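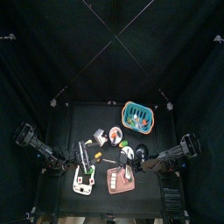 Et si on arrêtait de jeter ce qui marche encore, m'a lancé une habitante de Mollia au printemps dernier, en pleine file d'attente à la boulangerie. J'ai répondu oui, bien sûr, et je suis rentrée chez moi avec mon pain et une idée qui ne m'a plus lâchée. Quelques mois plus tard, me voilà à vous écrire un communiqué de presse (mon premier, soyez indulgents) pour vous annoncer l'ouverture de Pulteleck, la bibliothèque d'objets et de jouets de Mollia !

Le principe est tout bête : on emprunte un appareil à raclette, une perceuse, un jeu de construction, on s'en sert, on le rapporte. L'adhésion coûte 9 euros par an pour tout le foyer, et chaque prêt dure trois semaines, renouvelable une fois si personne n'attend derrière vous. Pas de caution pour les jouets. Pour l'outillage électrique, on vous demandera un chèque, qu'on n'encaisse pas.

Au catalogue, nous avons 714 références à ce jour, dont 105 jeux de société complets — oui, complets, j'ai vérifié les pions moi-même, et j'en rêve encore la nuit. Les dons viennent surtout du quartier Drultalow, où les greniers sont visiblement très profonds. Il nous manque encore des machines à coudre et des puzzles pour les tout-petits, alors si vous en avez un qui dort dans un placard, pensez à nous.

Nous nous installons dans l'ancienne mercerie, juste à côté de l'arrêt de bus, un local que l'atelier Awasthi nous laisse à loyer réduit pendant deux ans. L'atelier s'occupera aussi des petites réparations : un fil à changer, une roue à recoller, une charnière qui grince. Les travaux nous ont coûté environ 1439 euros, peinture comprise, et je remercie au passage tous ceux qui ont tenu un rouleau (le vert du couloir, c'était mon choix, j'assume).

L'ouverture est prévue en septembre, à 10 heures, avec café, sirop et une grande partie de mikado pour les courageux. Les inscriptions se feront sur place, avec un simple justificatif de domicile. Les habitants des communes voisines sont les bienvenus, au même tarif.

Journalistes, blogueurs, voisins curieux : passez quand vous voulez l'après-midi, je vous ferai faire le tour des étagères avec grand plaisir !

Contact presse : Pulteleck, ancienne mercerie, Mollia. Permanence de 14 heures à 18 heures.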